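Robots on the returns bench - how is everyone finding it?

follonlass
Started January 2025
We've had the two-armed one at Brullside since October, sorting returned soft toys and tableware, and I'll admit I've grown rather fond of it, slow as it is.

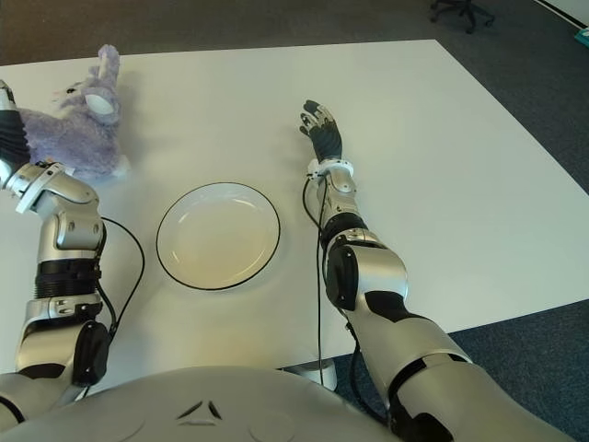 My wrists are so much better for it, and I get to chat to customers now!

Temitope Yusuf
Glad for you, but I don't agree, love. Our team of 7 went down to five, and the ones left mostly watch.

follonlass
Oh, that's rotten. Ours all stayed, though the rota did change.
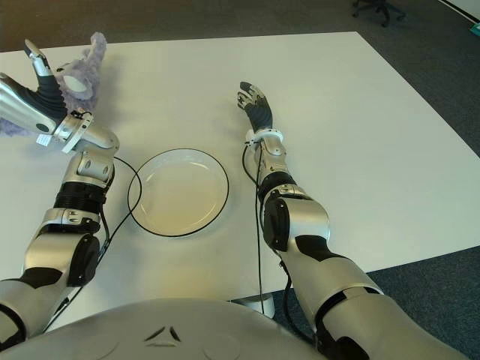 I do miss the nattering over the bench - you can't have that with a machine.

marino_mick
Ask for the training in writing, both of you.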